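4.2 Preparing and filling the concentrate tank

Read this section before you fill the Hilano doser for the first time. The tank holds 8 liters. Use only Jerix descaling concentrate or a liquid with the same rating.

1. Close the outlet valve and set the main switch to 0.
2. Rinse the tank with two liters of clean water and drain it through the lower port.
3. Open the concentrate bottle on a flat, stable surface. Keep the cap — it must go back on before storage.

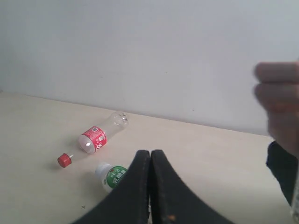
4. Pour slowly until the level reaches the lower mark on the sight tube.
5. Top up with cold water to the upper mark. Do not use softened water.
6. Fit the tank lid and turn it clockwise until it clicks.
7. Set the main switch to 1. The display shows code 123 while the pump primes.

Note: Priming ends when the display clears. If code 182 appears, air is trapped in the suction line. Go to section 7.

CAUTION: Never mix concentrates from different makers. Wear gloves and eye protection while pouring. Wipe up spills at once with a damp cloth.

Replace the suction filter each September — order part Turunen 2 from your dealer.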